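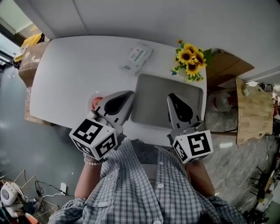
My arms gave up first. I'd expected my patience to go, or my knees, but after forty minutes of holding a gripper in each hand with my elbows off my ribs, it was the muscles along the tops of my forearms that started complaining. Kieran Fahy, who was running the session, told me everyone gets that and handed me a cup of tea, which I then couldn't lift without wobbling.

I'd come to Planham to spend a day teaching a robot to tidy a table. I should say that I never met the robot! It lives in another building, and it learns from people like me waving its fingers about on its behalf. You hold a pair of grippers much like the ones it has, you do the job, and everything your hands did gets saved and passed along. Each gripper sits on a white cube with chunky black squares printed all over it, a bit like the codes you scan for a pub menu, and those are how the cameras work out where your hands are and which way they're tilted. Cover too much of a cube with your sleeve and the take is wasted. Short sleeves, Kieran had said in his email, and I'm glad I read it.

The job itself would bore a six-year-old. There's a white table with a shallow grey tray on it, a pack of wet wipes, a bunch of artificial sunflowers. You pick a thing up, you move it, you let go. Then you put it all back slightly differently and go again. Somebody has to do this 229 times for a single task at Planham, and for the harder ones they ask for 1000.

What I hadn't bargained for is how badly I'd do it. I have been picking things up for most of my life and considered myself pretty good at it, but take away my fingertips and give me two flat grey prongs and I'm hopeless. I came at the wipes from above and squashed the pack. I came at them from the side and pushed them along the table like a very slow curling stone. In the end Kieran showed me the trick – go in low, stop, close gently, stop again, and only then lift. Those little stops feel daft when you're doing them, but he swears by them.

He's strict about mistakes, too, in a way I found rather sweet. If you drop something you don't swear and start over (I did, twice). You carry on, pick it up and finish, and that take gets marked and kept. A robot that has only ever seen perfect pick-ups has no idea what to do when one goes wrong, and Kieran reckons his clumsiest recorders have given him some of his best material. I chose to hear that as praise.

The other way of doing this is by remote control, and I had a go at that after lunch on a rig called the Premetti. You sit in a chair and steer an arm with a pair of levers while it copies you, a beat behind. That beat is maddening! You reach, nothing happens, you reach a bit further, and then the arm does both reaches at once. I managed 3 clean takes before I asked to go back to the table. Doherty, the software they use to sort the recordings, threw one of those out anyway.

Kieran came to all this from upholstery, of all things, and he still talks about hands the way upholsterers do. He can watch a replay and tell you who made it. Mine, apparently, come in too fast and then hover, like someone choosing a chocolate.

By four o'clock I'd stopped thinking about the grippers and was just moving flowers, and he said the last dozen takes were quite usable. They'll go in with everyone else's for a machine called Stitoseo, due out in 2028 if all goes well. I've asked him to let me know if it hovers.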